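Old desktops, new hands: a college club takes on the repair bench

By early evening the main corridor at Savov College is dark, apart from the workshop at the far end. The robotics club meets there after lessons, and this year it has given up line-following buggies for something slower and much more awkward. Its members are trying to get a robot arm to help take apart desktop computers.

The project is called Pindemik. It began in April as an entry for the Bassey Challenge, a regional contest in which student teams pick a repair job and try to hand part of it over to a machine. Other teams went for bicycle wheels and kettle bases. The Savov club chose old office PCs, mainly because the college had a store cupboard full of them.

The contest sets 10 tasks, and teams choose which ones to attempt. For a computer, the early tasks are simple enough, such as touching a named part without moving anything else. The later ones involve unplugging a lead, freeing a drive and lifting it out.

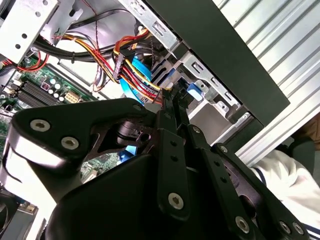
Cables are the biggest problem the club has met so far. A screw stays where it is put, but a lead bends, springs back or pulls its neighbour along with it. The power supply wires in these machines come in a thick bundle of red, yellow, orange and black, and a light blue SATA cable loops down behind the gripper's fingers. To reach one connector the arm has to get past all of that, and the club's first plan, a fixed path worked out on paper, lasted a single session.

The present approach is less tidy. One student guides the arm while another stays beside the case and calls out what it is about to snag. A third keeps the log, a spreadsheet with a row for each attempt and a column headed "why it stopped". The commonest entry is "wrong angle". The next is "caught on lead".

Members swap jobs during the evening. New starters usually begin with the log, which teaches them the names of the parts quickly, and then move on to guiding. Two of the current group had never opened a computer before they joined. They now do most of the teaching when visitors come round.
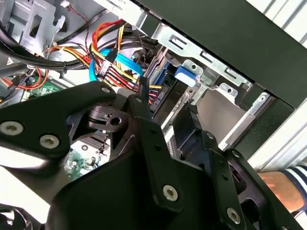 Drive removal carries the most points in the contest, and the team has spent most of this term on it. In a case of this type the drive sits in a metal bay, and a person would deal with it without much thought. The gripper's fingers are broad next to the bright blue plastic latch above the drive, so the angle of approach matters a great deal. Students practise the movement by hand first, then try to copy it with the arm.

Money is tight. Luretti, a local firm that refurbishes office equipment, gives the club spare screws, leads and the odd dead drive. Everything else comes out of a small college grant. Members sort the parts into margarine tubs at the end of each session, and anything beyond use goes back to Luretti for recycling.

The club plans to enter 9 of the tasks, leaving out the one that involves refitting the side panel. Practice carries on until the end of term, and new members can turn up at the workshop at four o'clock.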